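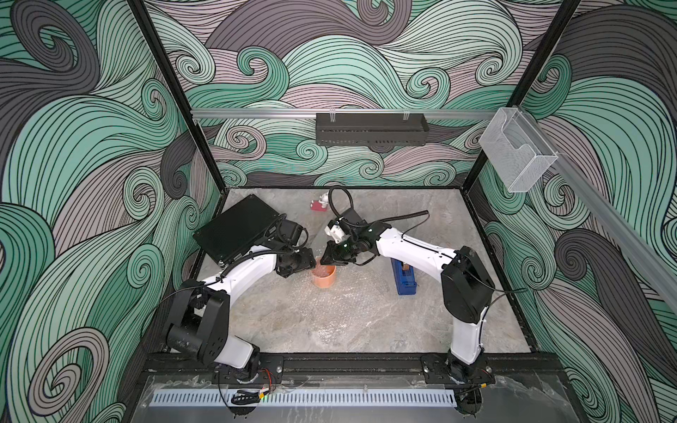
Printed wall panels from Rerkosik are supplied for workstations, packing benches and small enclosed work areas where a plain white or gray surround is not wanted. The panels are made to order in sets of three, for the left, back and right sides, and each set carries one continuous family of patterns. The Wave pattern combines mint green, charcoal gray and pale mauve bands, each filled with thin black lines that curl into tight spirals, and may be ordered with black corner posts and a silver aluminum rail across the back panel. Accessories such as a perforated black tray or a clear acrylic holder can be hung or mounted at rail height, leaving more of the work surface free.

Product reference: Gokedia Three-Side Panel Set, Wave

Overview

The Gokedia range was introduced for customers who fit out small work areas in schools, workshops and dispatch rooms. It replaces the earlier De Haan screen range, which is no longer manufactured. Spare clips for De Haan screens remain available on request while stock lasts.

Each panel is printed on one face. The reverse is left white and is not intended for display. The pattern is printed to the full edge of the panel, and the bands are not matched from one panel to the next. Customers who require matched corners should state this at the time of ordering, as matched sets are cut individually and take longer to prepare.

Standard set contents

Three printed panels
Two rear corner posts, black
One back rail, silver aluminum
One side rail, silver aluminum
Fixing pack and hex key
Printed assembly sheet

Trays, holders, cable duct and floor sheets are not part of the standard set and are ordered separately.

Dimensions

Panel width: 600 mm
Panel thickness: 18 mm
Weight of complete set, packed: 73 lb

Other widths are available by quotation. Panels cannot be trimmed on site without damage to the sealed edge, and trimmed panels are not accepted for return.

Patterns

Wave - mint green, charcoal gray and pale mauve
Wave Dark - charcoal gray and navy
Plain - light gray, no print

Printed colors may vary slightly between production runs. Where a replacement panel must sit beside an existing one, please quote the batch number found on the reverse, near the lower corner. A small printed sample of any pattern can be sent before an order is placed.

Rail and accessories

The back rail is fixed horizontally between the two corner posts. The side rail may be fitted level or at an angle along the top of the right panel. Both rails accept the same clips.

The perforated tray is a long, shallow box with slotted sides, suited to light items such as labels, pens, ties and small hand tools. It hangs from the rail by two clips at its top edge and should not be used for liquids or for heavy tools. The clear holder is intended for leaflets, wipes or folded paper. It may be mounted at either end of the back rail, and most customers place it near a rear corner, where it does not interfere with work at the center of the bench.

A slotted cable duct in light gray is offered for the front edge. The duct is supplied in one length and is cut to suit by the installer. The evenly spaced openings allow cables to leave the duct at any point along its run.

Work surface

The set may be placed on any firm, level surface. For new installations, Rerkosik supplies the Geller surface in a gray marble-like finish with white and darker veining. It is sold separately. Delicate goods should be set down on a protective layer, and a sheet of bubble wrap is sufficient for most purposes. The sheet should lie flat and be replaced when the bubbles have collapsed.

Assembly

Assembly requires two persons. The corner posts are fixed first, followed by the back panel and then the side panels. Rails are fitted last. Fixings should be tightened by hand until all three panels stand square, and only then tightened fully with the key provided.

Care

Wipe the printed face with a soft damp cloth and dry it at once. Mild soap may be used on marks. Solvents, abrasive pads and adhesive tape will damage the print. Acrylic parts scratch easily and should be cleaned separately, with a clean cloth kept for that purpose.

Price and ordering

Three-Side Panel Set, Wave, standard width: $1,455, excluding tax and delivery.

Orders are accepted in writing and are confirmed once the pattern, width and rail position have been agreed. Matched sets and special widths are made to order and cannot be canceled after cutting has begun. Standard sets may be returned unused in their original packing, with the cost of return carriage paid by the customer.

Goods should be inspected on delivery. Damage to panels or rails must be reported before assembly, with the batch number and the order reference.

Prices and specifications on this page are valid from Sep 8, 2026 and replace those in the March price list.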